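# Why Leno Should Move Its Closer to the Rotation

The idea has been going around since March, and most people in Leno have treated it as a joke. Take the best relief pitcher in the league and ask him to start games. Why fix the one part of the pitching staff that works?

The short answer is that the rest of the staff doesn't. Leno's starters threw 600 innings last season, the fewest in the league. The bullpen had to cover everything else, and by August it showed. Leads that were safe in May were gone by the seventh inning, and the closer sat and watched because there was nothing left to close.

A closer who pitches one inning at a time can only help in games the team is already winning. A starter gets a say in every game he pitches. Plosska made the same switch with its own late-inning man 2 years ago and heard the same complaints. He struggled for a month, learned to slow down, and ended up starting the first game of the playoffs.
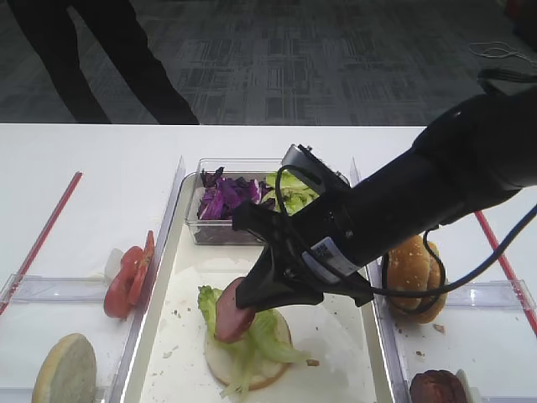

There are fair questions about the plan. The first is whether he has enough pitches. He throws a fastball and a slider, and that has been plenty for three outs. Going through a lineup a second time is harder. He worked on a changeup over the winter, and hitters in spring games chased it more often than they should have.

The second question is his arm. Going from short outings to five or six innings is a big jump, and the club would have to build him up slowly. That could mean a few weeks of four-inning starts and a tired bullpen in April. Leno can live with that. The schedule opens with a long homestand against Zudach and Cai, and neither team hit much last year.

Then there is the ninth inning. Somebody has to pitch it, and the left-hander who came over from Zudach is the obvious choice. He has done the job before – not as well, but well enough for a team that needs more leads to protect in the first place.

Attendance for the last home game was 1517, in a park that used to fill up by the second inning. Those fans have watched the same plan fail for a while now. Camp has another two weeks to run, and the fourth spot in the rotation is still open.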